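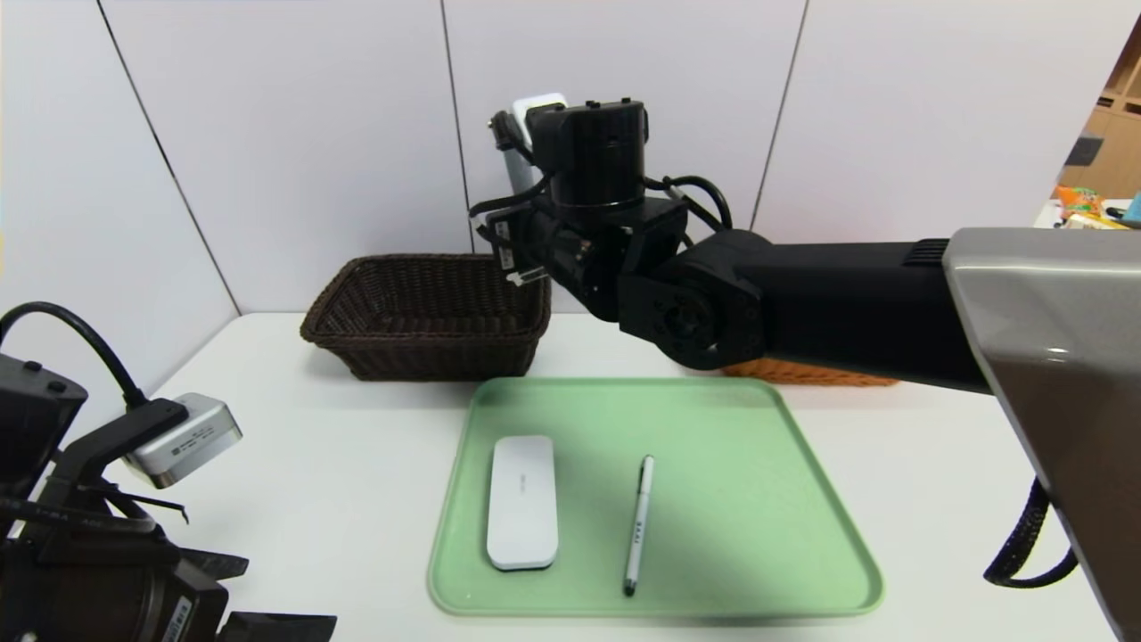 I've finally muted the Lastham residents' group, and I feel a bit guilty about it. It was lovely when I joined in July - people giving away plums, someone asking who does decent hedge cutting - but it has grown to 1119 members and my phone was buzzing through dinner, through work, through the night. Half of it was the same argument about parking (you know the one!).

Ánh Nghiêm wrote to me after the last newsletter to say she'd left every group with more than 500 people in it and hasn't missed a thing. I'm not that brave. What I've done is switch off all alerts except direct messages, and look at the group twice a day, once with my morning tea and once after the washing up. It's been 3 weeks and I'm reading books again, whole ones.

Two of you asked how to mute a group without the others seeing. On most apps they don't get told, so go ahead. Look under notifications in the group's own settings, and pick the longest option or it'll creep back on you.

Next time: your replies about sharing photos of other people's children. I've had plenty, some of them quite cross.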